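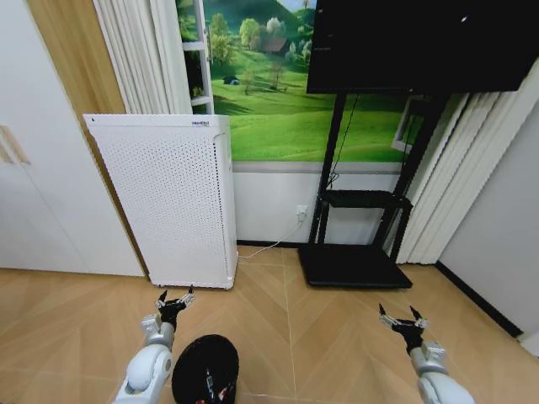

Štefanec, September 25, 2019

Indoor Air at the Nurka Guesthouse: Your Questions

We get a lot of mail about the air in our rooms, and we love it! Half of our guests come up here for hay fever relief or just a good night's sleep, so it makes sense that you want to know what you'll be breathing. These are the questions that land in the inbox most often, with answers from Silvia Kopecký, who looks after the rooms.

Do all the rooms have an air purifier?

All the rooms on the ground floor do, and so does the reading room. Upstairs we bring one up on request. Write to us before you travel if you can, especially in August, when everybody's nose is running and the spare units go fast.

Can I turn it off?

Of course. It's your room. Some people love the hum and some people can't stand it. If you're in between, try the lowest setting at night and a higher one while you're out at breakfast.

Where is the best place for it?

Leave some open space on every side and keep it away from curtains, coats and the backs of armchairs. You're welcome to move it closer to the bed, but please keep the cord along the wall so you don't catch a foot on it in the dark. A purifier shoved into a corner behind a suitcase does very little (we've all done it).

Should I keep the windows shut?

It depends on what bothers you! Grass pollen is usually worst for our guests on dry, breezy mornings, so keep the windows closed then and open them wide after a good rain. If you have no allergies at all, open everything and enjoy it. A purifier catches particles, but it doesn't bring in fresh air, and a stuffy room stays stuffy until you let some in.

How often do you change the filters?

We write the date on every new filter and check them all every 21 days. The outer screen gets vacuumed at each check. The inner filter is replaced after 270 days of use, or sooner if it looks gray or smells musty. Units near the kitchen never make it that far.

Does a purifier help with cooking smells?

A little, if it has a carbon layer. For the big stuff, like fried onions, an open window beats any machine we've tried.

I'm allergic to dust mites. What else can you do?

Plenty, and this is Silvia's favorite subject. Tell us when you book and we'll put zip-up covers on the mattress and pillows, take away the wool throw and wash the bedding hot. Mites like damp bedding, so leave the quilt folded back for an hour in the morning before you make the bed. Curtains hold dust too. Ours come down for washing every 12 weeks.

Can I bring my own machine?

Yes, please do. Several guests travel with one and sleep better for it. Plug it straight into the wall and skip the extension cord.

Do you use air fresheners or scented cleaners?

No sprays, no plug-ins, no scented candles. The floors are washed with plain soap and water. The laundry powder is unscented as well, and we're happy to tell you the brand if your skin is fussy.

Are dogs allowed?

In the Covby wing only, which has its own entrance. Dogs have never stayed in the other rooms, so if you react to fur, ask for one of those.

Is smoking allowed on the balconies?

No, the smoke drifts straight into the room next door. There's a covered bench by the bike shed, 100 meters down the path, and it has the best sunset on the whole property.

My question isn't on the list!

Send it in. The mite question came from a guest, and so did the one about fried onions.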